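Boîte rose à couvercle : charnière qui fatigue et taches brunes sur le rebord

Forum > Rangement et petits contenants > Plastique, entretien

grenier_bas
Bonjour à tous. Je cherche des avis sur les boîtes de rangement en plastique rose avec couvercle rabattable et insert blanc à compartiments. J'en ai acheté 6 à un déstockage à Flurville, au mois de mai, pour ranger la mercerie : bobines, fermetures, boutons. Deux soucis. Le couvercle de certaines ne tient pas bien levé, il retombe dès que je prends quelque chose au fond. Et il y a des marques brunâtres sur le plastique, surtout vers les bords. Est-ce que ça part, et avec quoi ?

mpl_couture
Pour les marques, eau tiède et savon noir, une éponge douce. Si ça reste, du bicarbonate en pâte, dix minutes, rincer. Pas de côté vert, le plastique brillant se raye tout de suite et ensuite la saleté s'accroche dans les rayures.

Saqib Rind
Le bicarbonate raye aussi, un peu moins vite, mais il raye. Sur du plastique lisse je n'utilise que du liquide vaisselle. Si la marque est dans la matière, rien ne l'enlèvera.

mpl_couture
J'en mets depuis des années sur mes boîtes à couture et elles brillent toujours. Il faut une pâte bien mouillée et ne pas appuyer.

tournevis_plat
Quelle taille, les compartiments ? Il y a plusieurs modèles qui se ressemblent. J'ai eu celui à trois cases et un autre à cases carrées dont l'insert gondolait.

grenier_bas
Trois cases : deux petites au fond et une longue devant. Le fermoir est une petite languette blanche sur l'avant. Pas de marque lisible, le vendeur disait Diter mais je n'ai rien trouvé dessus.

Parviz Kazemi
J'ai un modèle qui correspond à ta description. Je mets deux vues, le rebord de près et la boîte ouverte.

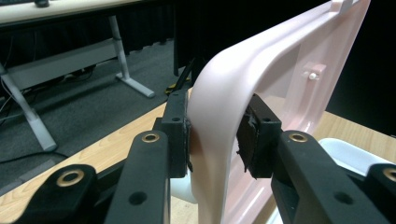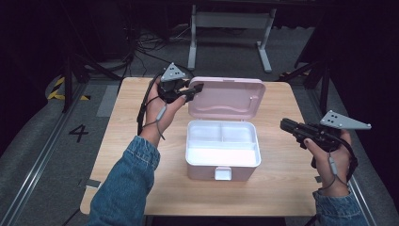

Première vue : le rebord arrondi, avec une trace brunâtre sur le rose. Deuxième vue : couvercle relevé, insert blanc à trois cases.

grenier_bas
Merci, c'est la même disposition, et le même fermoir. Mes marques sont de cette couleur aussi. La tienne tient levée toute seule ?

Parviz Kazemi
Chez moi oui, presque à la verticale. Si je la pose sur une surface qui penche un peu vers l'avant, il redescend. Regarde si ton étagère est de niveau avant d'accuser la charnière.

tournevis_plat
Pas d'accord. Une charnière qui tient seulement quand tout est de niveau, c'est une charnière trop lâche. Sur la mienne j'ai glissé une bande de feutre fin côté charnière, le couvercle frotte légèrement et reste où on le met. Feutre adhésif, celui qu'on met sous les pieds de chaise, coupé en lamelles.

Saqib Rind
Le feutre marche au début. Ensuite la colle file avec la chaleur et on récupère une bande noire et poisseuse. C'est peut-être même de là que viennent certaines taches brunes qu'on voit sur les boîtes d'occasion : de vieux restes d'adhésif. Essaie un peu d'huile de cuisine sur un coton. Si la tache s'étale, c'est de la colle, et ça s'enlève.

mpl_couture
Bonne idée pour l'huile. Bien laver après, sinon ça se retrouve sur le tissu.

zinnia
Est-ce que l'insert blanc sort ? Je voudrais une boîte de ce genre pour des perles, et une case longue ne me sert à rien, il m'en faudrait des petites.

grenier_bas
Sur les miennes il sort, en poussant par un coin. Je range mes fermetures dans la longue. Pour des perles je chercherais autre chose, il n'y a que 3 cases.

tournevis_plat
Pour les perles, prends les boîtes plates Taheri, elles ont des séparateurs qu'on déplace. J'en ai une avec 3000 perles de rocaille dedans et rien ne passe d'une case à l'autre. Par contre le couvercle est transparent et il jaunit.

zinnia
Merci, je regarde ça.

grenier_bas
Retour après essai jeudi. L'huile a enlevé les marques sur quatre boîtes. Sur les deux autres rien n'a bougé, ni à l'huile ni au liquide vaisselle. J'ai fini par tenter le bicarbonate sur l'une des deux : la marque est plus claire, mais le plastique est devenu un peu mat à cet endroit.

Saqib Rind
Voilà pour le mat.

mpl_couture
Tu as frotté avec quoi ?

grenier_bas
Une vieille brosse à dents.

mpl_couture
C'est la brosse, alors. J'avais dit éponge douce.

Parviz Kazemi
Et les couvercles ?

grenier_bas
L'étagère penchait. Je l'ai calée, il en reste une seule dont le couvercle retombe. Je vais essayer le feutre sur celle-là, en coupant la bande très étroite. Si quelqu'un vend la même boîte du côté de Drollton, je suis preneur, il m'en manque encore une pour les boutons.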